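2 May 2018

I spent most of last week rewriting the rules for our hand-held grippers. The old sheet was one page and had been taped over so many times that people stopped reading it. The new one is two pages. I'm posting the main points because a few of you asked after the June write-up on the Skoklow arm.

**Before you pick one up**

- Check that the fingertips meet when closed. If they cross or leave a gap at the tip, log it and take another unit.
- Look at the marker plate. A bent corner or a scratch through the black square means it gets swapped.
- Walk your area once. Cables and power strips go against the wall.

**While recording**

- Close the fingers fully at the start and end of each take.
- Keep the second gripper in view when both hands are working.
- No talking to the person recording unless something is about to fall.

We went through 2,358 takes from the spring and threw out 826. Most of the bad ones failed on the first rule in that second list. People closed at the start and forgot the end, so we had no clean zero to check against.

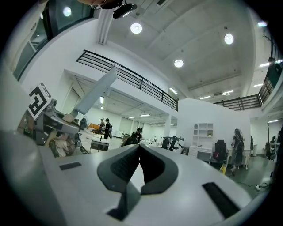
Joanne Fothergill read the draft and wrote back that the sheet was fine but had nothing on when to stop. At Mahlangu, she said, they went by a limit of 30 minutes per person and then a change of hands, and the error rate late in the day came down. She would put that ahead of anything about markers.

I added it. The limit is now the first line on page one, and whoever is running the session keeps the clock. Leilani Villanueva wanted the break to count as paid session time, and that went in too.

Still open: whether we recheck finger alignment every 3,000 closes or just once a week. I lean toward once a week, as our close counter resets whenever the battery comes out. If you have a way around that, leave a comment.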